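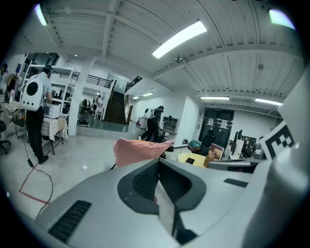

Cloth practice in the main hall, Gririx Robot Club

Questions we get a lot

Do I need to know how to code?
Nope! Plenty of members start with picking up cloth using the hand-held gripper, and you can learn the coding side later (or never).

What does it cost?
Membership is free. The Grorkuvden trip in November is extra.

How many practice runs does a team need?
We aim for 100 per task before the contest. Sounds like a lot, but they go fast once you get the hang of it!

Who do I ask about joining?
Hafþór Bjarnason, most evenings after 6. Come say hi!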